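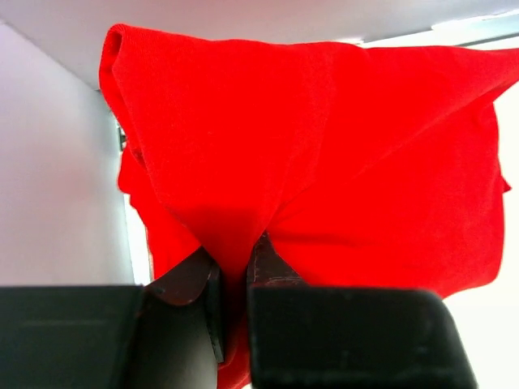
Ticket 434 — Red cloth, fold will not stay flat

Status: open
Product: Plorkia cloths, red
Reported by: Nukside linen desk

Issue: After folding, the top edge curls over and a crease runs diagonally down from it. Stack of 12 leans and will not fit the shelf bin.

Log
09:10 — Fabric has a fine, knit or cotton-like grain. Care label checked, no ironing limit.
09:40 — Refolded in thirds. Curl came back.
11:15 — Pressed on low, folded in half twice. Edge flat after 4 hours under a board.

Next: repeat on the remaining 144 in the lot. Jivavo asked for the hem spec — no reply yet.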